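Harbour booms and the small boat problem
Project report, second year, Naval and Coastal History option
Group: Hòa Đặng, Ngân Nghiêm, Henryk Głowacki (written up by Henryk)
Supervisor: Lorraine Mudgway

1. What we were asked to do

Pick one kind of fixed sea defence and test a claim made about it in the reading. We picked the floating boom, i.e. logs or spars chained end to end across a harbour mouth. The claim is that a boom stops a small boat dead. We wanted to know if it does, or if it only slows the boat long enough for guns on shore to do the rest. Those are different jobs and the books mix them up.

Our harbour is Cimunville. Small, narrow entrance, battery on the north side, mud on the south side. It had a boom for part of one war and the town museum holds the work book of the man who kept it. Chathurika Wijesinghe at the museum let us read it over two afternoons in June. Thanks to her for that and for the tea.

2. Sources

Main source is the work book. 93 pages, water damage on the last few, handwriting goes from neat to awful. It lists repairs, chain bought, logs lost, who was paid. It hardly mentions the enemy at all. Second source is a chart of the entrance, same museum, no soundings on the south side, which caused trouble later (see 5). Third is a bundle of letters from the battery, mostly complaints.

We left out the printed town history. It says the boom was "never once passed" and gives no source for it. The work book has it parted twice in one winter, by weather.

3. How the boom was made

Logs in pairs, chained side by side, with a gap between one pair and the next. Ngân worked the spacing out from the chain orders. Each bay was 11 feet long and the gap was whatever the chain gave, so it changed with the tide. At low water the whole thing sagged in the middle and the ends sat on the mud. The keeper complains about this on nearly every page. He wanted a third anchor. He got it eventually, but only after the outer end swung round and blocked the fishing boats in for a morning.

Weight is the bit that suprised us. Fresh timber floats well, then takes up water, and by the second season the logs were nearly awash. A boom you can't see is good against a boat at night. Bad for your own pilots. One letter from the battery asks for barrels to be tied on as markers, and the reply (in the work book, not the letters) is that barrels would show the enemy where to cut.

4. The model

We built a length of boom at one to 30 in the department's tank. Dowel for logs, jewellery chain for chain, lead shot on thread for anchors. The boat was a plain hull with flat sides, ballasted to sit level. Pulled by a falling weight over a pulley so every run got the same pull, more or less. Hòa did the pulley, and did it again after the first one stuck.

Three set-ups:

New boom. Logs dry, riding high.
Old boom. Logs soaked for a week beforehand.
Old boom, slack. Same logs, one anchor moved in to loosen the line.

Runs were head on, then at a slant. We had meant to do runs with a spar on the bow too, as the charge was carried out in front on a pole in most boats of this type. More on that below.
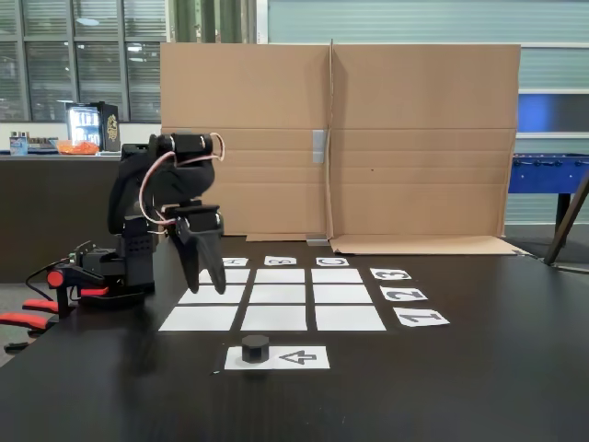 Timing was by stopwatch from the moment the hull crossed a line of tape on the tank wall. Two people timing, take the middle. When the two disagreed badly we threw the run out and did it again. 23 runs kept in the end. Would have liked more but the tank was booked after us and we had to drain down by four o'clock.

5. Results

New boom: stopped the boat on every head-on run. Hull hit, rode up a little, slid back. At a slant it turned along the logs and ended up at the side wall, which in real life would be the mud or the battery, neither much fun.

Old boom: mostly stopped. Twice the bow went over the first log and stuck across the pair. Stuck is still stopped, but the front of the boat was by then well past the line. With a pole out ahead the charge would be further in again. So it matters how far behind the boom the ships were moored, and the work book doesn't say. The chart shows moorings but they might be from later. We asked Chathurika and she thinks later as well.

Old boom, slack: the worst. The line bellied inwards and the boat pushed it along in front, slowing all the way. It did stop in the end, but a long way inside. On one run it went straight through a gap where a chain had come off its pin. We kept that run. The keeper lost chains too.

The south side problem. We assumed it was shallow right across, as the chart leaves it blank. The work book mentions a boat coming round the end of the boom at high water, one of ours, delivering bread. If the bread boat could get round so could anybody else. We did no runs on this as the tank floor is flat. Should have thought of it at the start.

6. Spar runs

Not done. The brass rod we had for the pole made the model trim down by the bow and it steered like a brick. A lighter rod came too late. Ngân did a drawing instead with pole lengths marked against where each hull stopped, see appendix B. It's a drawing, not a test, please read it as that.

7. What we think

A fresh, tight boom stops a small boat. A tired one delays it, and a slack one hardly does that. The claim in the reading is right for the first season and gets worse from there, so any book saying "the harbour was closed by a boom" ought to say how old the boom was and who was looking after it.

Lorraine asked at the halfway meeting if the tank scale makes the chain too stiff. Probably yes. Small chain kinks where large chain hangs. It would make our slack boom look better than a real slack boom, so the result leans the same way at least.

8. Would do differently

Soak the logs longer. Weigh them before and after, we forgot before. Slope the tank floor with sand for the south side. Photograph the work book pages properly first time instead of going back. Agree on feet or metres on day one, half of Hòa's notes had to be converted and there may still be a mistake in table 2.

Who did what
Hòa: tank, pulley, timing. Ngân: work book, chain orders, drawing. Henryk: letters, timing, this report.

Appendix A: list of runs
Appendix B: pole lengths drawing
Appendix C: copied pages from the work book, with Ngân's readings of the bad ones in pencil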